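Computer case

By Derek Sugden
July 14, 2018

A computer case, also called a chassis or cabinet, is the enclosure that holds most of the parts of a personal computer. Monitors, keyboards and mice normally sit outside it. The word "tower" refers to a case designed to stand upright, while "desktop" once meant a flat case placed under the monitor. In everyday speech the two words are often mixed.

History

Early home computers often had the keyboard and the circuit board in a single housing. Flat metal boxes became common in offices during the 1980s, usually with the monitor resting on the lid. Towers spread later, as buyers wanted more drives and more desk space. Beige was the usual color for many years. Black, silver and white cases became widespread after 2000.

Materials

Most cases are made from steel sheet, which is cheap and stiff. Aluminum is lighter and costs more. Front panels are generally molded plastic fixed to the metal with clips. Some models have a side window of acrylic or tempered glass.

Sizes

Case sizes follow the motherboards they accept. The ATX standard, introduced by Intel in 1995, sets the board outline, the mounting holes and the rear opening for connectors. Smaller standards include microATX and Mini-ITX. A full-size ATX board measures 12 by 9.6 inches. Many larger cases also accept the smaller boards, as several of the mounting holes are shared.

Interior layout

The motherboard is screwed to short brass or steel posts called standoffs, which keep the solder points clear of the metal. The power supply is placed at the top or bottom rear of a standing tower, depending on the design. Drives go in bays, and in many office models the bays have latches that release without a screwdriver. Access is usually through one removable side panel.

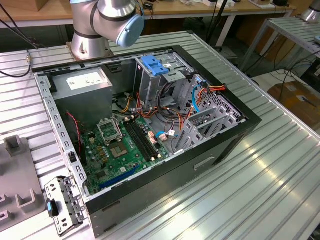

Tower case on its side with the panel removed. The blue latch is on the drive cage.

Cooling

Air enters through vents, commonly at the front, and leaves at the rear or top. Dust filters are fitted on some cases and need regular cleaning. Loose cables can block the flow of air, so newer cases often route them behind the motherboard tray.

Security

Many cases have a slot for a cable lock or a loop for a padlock. Some business models include a switch that records when the cover has been opened.

Related articles
Power supply unit
Motherboard
Hard disk drive
Computer fan
Rack mount

Contact the editors | Copyright 2018 Edum | Back to top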